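Painting a spare room pale gray, wall keeps coming out patchy. What am I doing wrong?

Asked 6 Dec 2013 in Home & Garden > Painting and Walls

Hi all, I've been reading this board for ages and finally have a question of my own. We moved to Plestberg in October and I've been working my way through the house one room at a time, mostly on evenings when I have the energy. The walls in the spare room were a dark mustard color (I know, I know) and I want them a soft, pale gray. I bought the Trornel eggshell in the big can, washed the walls, let them dry overnight and put on two coats with a roller.

In daylight it looks fine from the door. But in the evening with the lamp on, there are dull stripes and shiny stripes all over the long wall, and near the ceiling I can see where I did the edges with a brush. I really don't want to keep throwing coats at it if a third one is going to look just the same! Do I need to sand? Start over with primer? Any help from you kind people would be so appreciated.

3 answers

Answer 1 (marked helpful by 54 readers)

Oh, I feel for you, I had the very same stripes in my hallway and I could have cried. What you're describing is usually called flashing, where some of the paint dries duller than the rest. Going over a dark color without primer makes it more likely, as the old wall soaks up the paint unevenly, and so does rolling back into paint that has already started to set.

If it were mine, I'd let it cure for a few days, give the whole wall a light sand with a fine sponge, wipe off the dust with a damp cloth and put on one coat of a good primer. Then do your top coats one wall at a time. Brush the edge along the ceiling for a few feet, roll right up into it while it's still wet, then move along. Load the roller more than feels polite, and finish each section with long, light strokes in the same direction, floor to ceiling. Turn the heat down while you work too. A warm room in winter dries the paint before you can get back to it.

Pale gray is lovely when it comes out even, by the way.

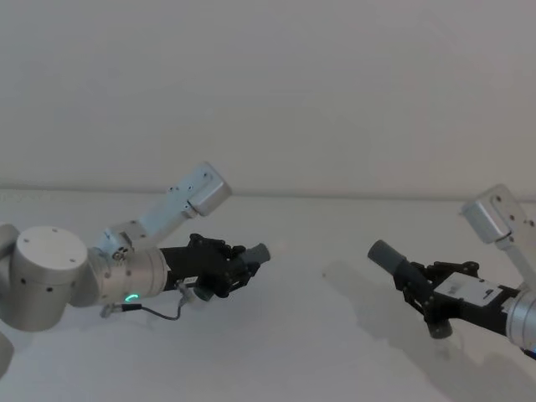
Plain pale gray wall behind a white tabletop.

Don't judge it until it has dried overnight, and look at it by daylight and by lamp before you decide. And do keep a little jar of the paint back for scuffs. Mine has saved me more than once, what with the vacuum cleaner and the dog.

Answer 2

Third coat, thicker roller cover. Works for me every time. The cheap covers hardly hold any paint.

Answer 3

I agree with most of the first answer, but check your sheen as well. Eggshell shows every lap mark when there's a lamp close to the wall, and if the plaster is old and a bit wavy you may never be fully happy with it. I switched to Spanos flat in our place in Brulham and the difference was night and day. It doesn't wipe down as nicely, though, so I wouldn't use it anywhere that small hands can reach.

Also, if you need more than one can, pour them together in a big bucket before you start. Two cans of the same color can be a tiny bit different, and you'll see it right in the middle of the wall.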